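What I Learned From Mending My Winter Clothes

I moved to Hanside in January, with two suitcases and a wrong idea about the cold. At home, where I grew up, winter is a few weeks of rain. I had packed cotton shirts and one jacket which was good for nothing. So in my first month here I bought wool, most of it second hand, and with second-hand wool come the holes.

My first try at mending was very bad. I took sewing thread, pulled the hole closed like a bag of potatoes, and made a hard little knot under the arm. It scratched me for a whole day. In the evening I cut it out again and the hole was bigger than before.

After this I found a mending evening at the shop of Maxine Ruddock on Vorkgate. It costs 3 pounds and you bring your own clothes. I was afraid that my English would not be enough, because words like "darn" and "ply" and "selvage" were not in my school books. But with mending you can look at the hands of the other person, and this is the best kind of lesson for me.

Dark clothes are the most difficult. In the evening, under a yellow lamp, I cannot find the stitches of black knitting at all. Maxine told me to put a white paper inside the sleeve, and then the small holes shine through like stars. At home I now do all the dark things in daylight, on the bed, where there is space to lay them flat and look at every seam. 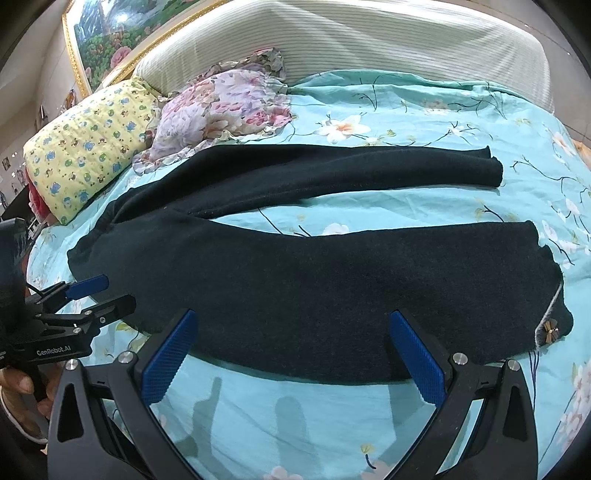
Which yarn to use

I asked this question to everybody and I received a different answer every time. I can only write what works for me.

For thin knitting I use mending wool from the card, the type sold in small lengths. It has a little nylon in it and it stays. For thick sweaters I take a normal knitting yarn and separate it, so that I work with one or two strands only. If the yarn is thicker than the knitting around it, the repair becomes a plate, and it pulls on the edges until a new hole comes beside the old one. I have a gray sweater with two such holes, both made by me.

The color is less important than I thought. I spent one complete afternoon walking between Hinds and the market on Fakgate to find the right dark green, and when I came home it was too blue. I used it anyway. My neighbor has seen the sweater many times and never said a word, but she is a polite person.

Washing before mending

Lieselotte Voß, who sits next to me at the mending evening, is very strict in this point. First wash, then mend. If the wool is going to shrink, it should shrink before you put the new yarn in. She also says that moths like the places where somebody has sweated or dropped soup, and since I heard this I eat my soup with more care.

I wash by hand in cool water and I do not twist. I roll the piece in a towel, press with my knees, and then lay it flat on the drying rack. A knitted thing on a hanger becomes long like a dress, I have tried it.
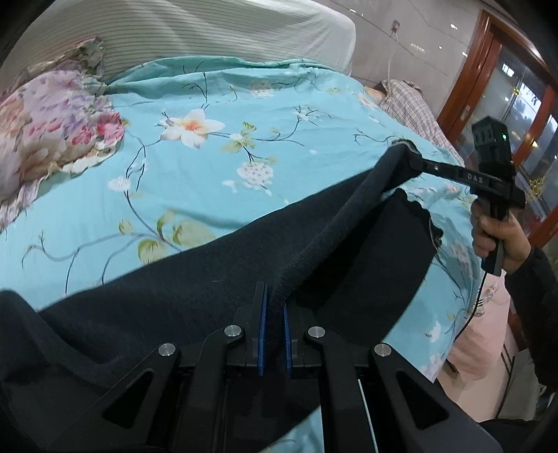 Page last changed: November 7, 2021

The moths

Now the sad part. In spring I opened the box under the stairs and there were moths in it. I lost a scarf which my aunt made, and the elbows of two sweaters. I put everything that was left in plastic bags and into the freezer for 2 weeks, between the peas and the bread. When I needed ice for a guest I had to take out a vest first.

I also ordered cedar balls, a bag of 50, and the house smelled like a pencil. I am not sure that they do much. What helps more, I think, is to take the clothes out and shake them every month, also the ones I do not wear. Moths like to be left in peace.

The scarf I have kept. There are too many holes for darning, but Lieselotte believes that the good end can be made into a collar, and she has offered to show me how one picks up the stitches. I will bring it to her next time, together with the green yarn, of which I still have a lot.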